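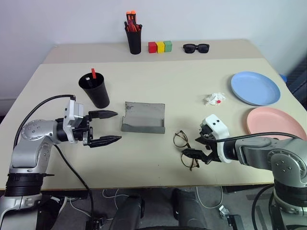 The back table at Skindeo, with the pen cup, the color cubes and a couple of pairs of glasses.

Part-time help wanted: somebody to look after the small stuff

Hi! I'm Leidy Marulanda and I run Skindeo, a little craft and prop-loan place on Staniforth Street in Wolton. We lend out everyday objects to drama groups, school art rooms, people making short videos, anyone who needs forty minutes with a decent pair of old spectacles and doesn't want to buy them. Our list has 2,462 items on it right now and most of them would fit in your hand. I'm looking for one person to help me keep them clean, sorted and in the right case.

I should say what the job is like, because the last time I advertised I wrote "general assistant" and got a lot of very nice people who wanted to do window displays. We don't have a window. We have a big beige table and a lot of boxes.

So, a normal afternoon. A loan comes back and you tip it out on the table. You check it against the sheet, find the things that are missing (there's always a marker cap) and start putting it right. Glasses get looked over first: hinges, nose pads, lenses. Then a wipe, then into a case. Clear lenses and sunglasses are stored separately and please don't mix them up, the drama people get very upset! The gray cases pick up smudges like you wouldn't believe, so those get a going-over too.

Pens and markers go in the black cup at the back of the table. You'd test each one on scrap paper before it goes in, and if it's dead it goes in the trash, even if it's your favorite color. I'm terrible about this and keep putting them back, so I need somebody stricter than me. The little wooden cubes live next to the cup, red, yellow, green, and they stay out because I use them to mark how far a return has gotten. Red is not checked, yellow is checked but dirty, green is ready for the shelf. It's a silly system but it works for me and you'd pick it up in one shift.

Used tissues, wrappers, bits of red string, whatever else comes home in the bottom of the box, all that gets cleared before you start the next one. One return on the table at a time. That's pretty much my only real rule.

The hours

It's 25 hours a week, starting in August, and afternoons suit us best since that's when returns come in. We open at noon and I'm usually locking up by six. If you need to leave at three to pick up a kid, say so when you write and we'll try to work it out. Sandra Bellamy does the bookings and she's on the phone most of the day, so you'd be in the back with me or on your own with the radio.

What I'd like from you

Good close-up eyesight, or good reading glasses (I'm on my second pair this year). Steady hands, because some of the frames are thin and the arms snap if you fold them the wrong way first. You should be happy doing a quiet, fiddly thing for a couple of hours at a stretch. You don't need any experience with props or optical stuff. If you've worked in a thrift store, a library, a dental office, a toy room, anywhere with a lot of small things that have to go back where they came from, please tell me about it!

You'll also need to write neatly enough that Sandra can read the tags. We use the Samik shelf list, which is a spreadsheet with a fancy name, and I'll show you how it goes.

We're up one flight of stairs and there's no elevator, sorry. The 37 bus stops right outside.

How to apply

No résumé needed unless you have one handy. Send me a short note with your name, which afternoons you can do, and something you've had to sort out or put in order, big or small. You can drop it through the door at Skindeo or hand it to Sandra at the front desk. I'll ask 2 people in for a paid trial afternoon, and you'll hear from me either way.

Oh, and wear something you don't mind getting marker on.

Leidy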